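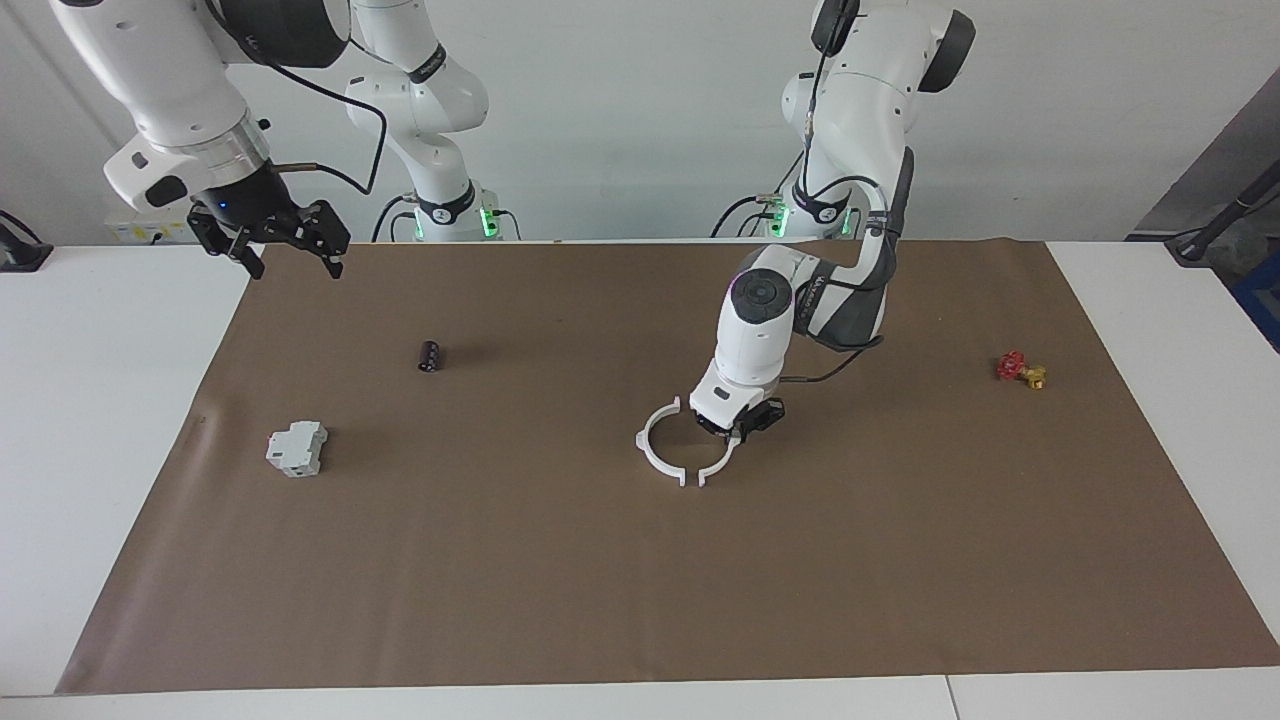 Both arms over the paper, with the left one on the ring.

Teaching the arms to pick up small parts

Posted Sat 24 August by Rosine Millet

I spent most of this week driving the two arms by remote control. The job is a dull one on paper. There are a few small parts on the table, the arms pick them up, move them, and put them down again, and everything the arms do while I drive them gets saved. Later the saved runs go into training and we see what comes back out. I wanted to write down what I noticed while it's still fresh, mainly for myself, because I'm going to have to do this again for the next set of parts and I know I'll forget.

The parts are ordinary. White plastic brackets in a C shape, a rail module, a black capacitor, a little fitting with a red handwheel. They all came out of the spares drawer. Faustine Vidal picked them for being different from each other in the hand: something thin, something blocky, something that rolls. I'd have picked easier ones.

We call the setup Picard. The software that records the runs is Teltent, which I've complained about before, and which has improved a lot since March. It no longer drops the first second of a run. You still have to name every run before you start it, and I still type the name wrong one time in ten.

The brown paper was Faustine's idea as well. I had been working straight on the table, and white parts on a white table are hard to see on the screen when you're driving. I kept closing the gripper on nothing. With the paper down I can find the edge of a bracket right away. The paper does move if you push down on it too hard, so I tape it, and then I have to tape it again after lunch.

The brackets took up most of my time. A bracket lying flat doesn't give you much to hold. The fingers have to come down on either side of the plastic, and if you come down a little too high you pinch air, and a little too low you press into the table and the arm complains and stops. My first day was mostly that. I threw out most of those runs. Faustine said to keep some of the ones where I missed and then got it on the second try, as long as the recovery was clean, and I've come around to that. If the only thing the model ever sees is a perfect grab, it has no idea what to do after a bad one.

The other thing about the brackets is which way they face. I had a habit, which I didn't notice until I watched a batch back, of always setting them down open side toward me. I suppose it looked tidy. But it meant that every single pickup in the first batch was the same pickup.

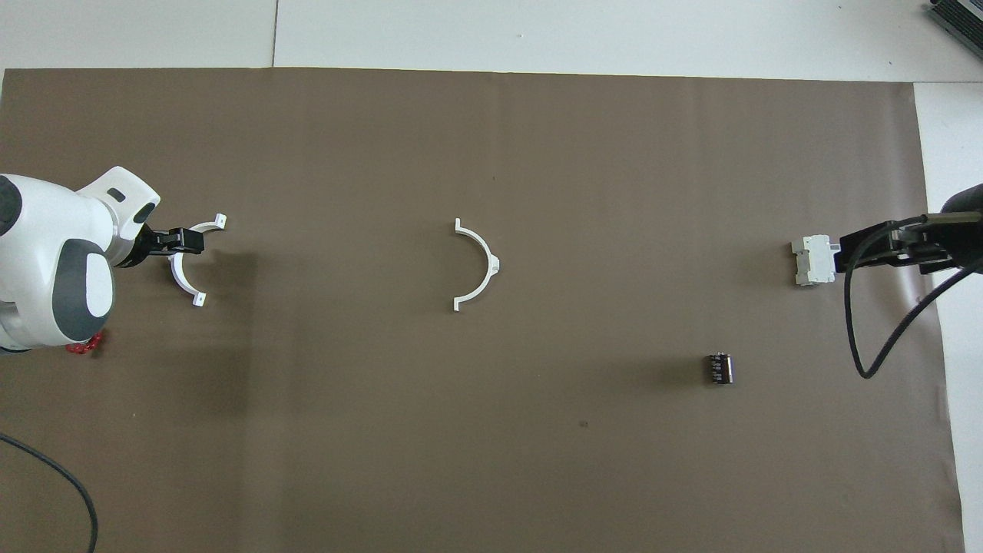 So now I turn them between runs. I don't follow any pattern, I just give them a spin and leave them where they stop. Same with the capacitor, which is sometimes standing up and sometimes on its side. On its side it's the worst part of the lot, because if one finger touches first it rolls off to somewhere new and you have to chase it. Standing up it's fine as long as you come straight down.

Using two arms at once is harder than using one, and it's more than twice as hard. I'm right-handed and it shows. When I watch the runs back the right arm goes where it's going and the left arm wanders over in small steps, like it's looking for its keys. What helped was slowing the right one down. I used to let it finish its part and then wait around for the left. Now I try to get both of them arriving at the same time, even if that means the right one crawls. The runs come out a bit longer but they look much more even, and I'm less tired at the end.

A few other notes, in no order.

Watch the cables. Each arm has one that hangs in a loop, and on a long reach it can drag across the paper and knock something over. I lost a good run that way on Thursday, right at the end of it, with everything else already done. I now check the loops before I press record.

Let go slowly. I was opening the gripper fast and pulling up in the same motion, and the bracket would catch on a finger and hop. Open, wait a moment, then lift. It feels silly while you're doing it.

Don't drive when you're hungry. I can see in the runs exactly where it gets close to noon.

Restart Teltent if the two arms start to feel out of step with each other. I spent an hour thinking it was me.

We stopped at 1422 runs that I'd be willing to show someone. The target was 2000 and I did record more than that, but a lot of the early ones are gone now, as I said. Faustine thinks what we have is enough to try a first training pass and I agree, mostly because I'd like a few days off from brackets. If it does badly on the left arm we'll know why.

I was asked last time whether it would be easier to take hold of the arms and move them by hand. I tried that for one afternoon on the old setup, Urkent. It's easier on the brain, since you just put the gripper where you want it. But my own hands and sleeves were in view of the cameras the whole time, and holding up an arm for hours hurts your shoulders. For big slow movements I might go back to it. For parts this small I'd rather sit down.

Next week I want to redo the rail module. It's the easiest of the parts to grab, with its flat sides, and so I rushed it. Most of my runs with it take hold of the middle and hardly any take hold of the end. I'd also like to try handing a part across from one gripper to the other, which I've done exactly once on purpose. Faustine has a plan for how to split that into steps. I'll write it up if it works, and probably if it doesn't.

Recent posts
Moving the cameras again
Urkent: what I'd do differently
Notes from the Sistov visit
A better way to name your runs
Why I stopped using the foot pedal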